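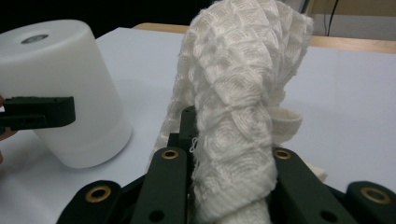 ## Getting your grasp detector to stop hating white cloth

I spent most of July on this, so let me save you the trouble! My cloth segmenter (it lives in a little package I call Katlow) did great on dark towels and fell apart on white textured fabric over a white tabletop. Dark green fingers, no problem. The cloth between them? Half of it vanished into the table.

### 1. Turn down the exposure first

I know, you want to go straight to the network. Don't. Lock the exposure and drop it until the ridges in the weave show up as ridges. In my config that's `exposure: 50`, but yours will depend on your lights.

### 2. Mask the fingers

Save a fixed mask for the parts of the gripper that never move in the view, then let the joint width shift the finger masks. I pad mine by 3 pixels. Bigger padding eats the fabric right at the pinch, and you really want that bit.

### 3. Add a texture channel

Run a local variance filter (mine has a 101-pixel window – slow, but fine offline) and stack it with the color channels:

```
katlow prep --texture --window 101 --out mellton/
```

A smooth white table comes out nearly flat and a bumpy knit or weave lights up. Frayed edges and open mesh are still the worst part, so I label those by hand.

### 4. Retrain, then look at the misses

I retrain for 20 epochs and sort the results by worst overlap. Other smooth white objects near the cloth are worth their own folder, and so are folds that stick out to the side, which my older model loved to chop off.

If the masks flicker between frames, go back to step 1 and check that auto exposure is really off. Mine had turned itself back on after a driver update.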